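From: Craig Yule
To: Matthorpe league list
Date: 17 June 2018
Subject: Re: Squad minimums and the injury list

Irén Pálfi wrote:
> Strachan finished the season with two recognized center backs, and one
> of those was playing on a bad ankle. The current rule lets a club sign
> cover only when a keeper is out. I would like it widened to any position
> where the club has fewer than two fit players. Plillthorpe have told me
> they would support this. Could you say how it would work with the
> registration window, and whether the 20-player cap stays?

Irén,

The cap stays. Nothing in your wording touches rule 4, and I would leave it alone. A cover signing replaces a named player on the sheet, so the total is still 20 on match day and still 20 on the register.

The window is the harder part. It closes at the end of October. After that the only route in is the emergency clause, which at present reads "goalkeeper" in two places and "keeper" in a third. All three need to change or the clause will contradict itself, as it did when Lorano tried to use it for a back-up who was listed as an outfield player.

Points to settle before the vote:

1. Who decides a player's position. The register has no field for it. Clubs write it on the team sheet, and it can change from week to week. I suggest we take the position from the last three sheets before the injury.

2. What counts as unfit. A note from a physio or a doctor, dated within seven days. Clubs without a physio can use the form on page 6.

3. How long the injured player stays off. For keepers it is 28 days. Hamstring and knee cases usually run longer than that, ankles often less. I would keep 28 as the minimum for everyone – otherwise the clause becomes a way to rotate players.

4. The fee. It is 90 for a keeper, with 100 more held as a deposit until the cover player is released. Your draft doesn't give a figure. I have assumed the same for outfield players.

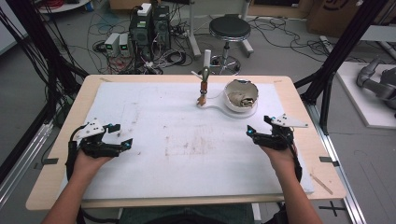

On point 3, there is a side effect you may not want. A player on the 28-day list can't play in the cup either, as the cup uses the same register. Strachan would have lost their captain for the quarterfinal under your version. If you want the cup left out, add "league matches only" after the word "ineligible" in 7(c), and the same in 7(e).

Repeat use also needs a line. The present fine for a false injury claim is 200 and it has never been raised for a second offense. With outfield players included there will be more claims to check, and I check them by hand.

Please send the revised text to the list as plain text, with the old wording first and the new wording under it. I will number it and put it with the other rule changes.

Craig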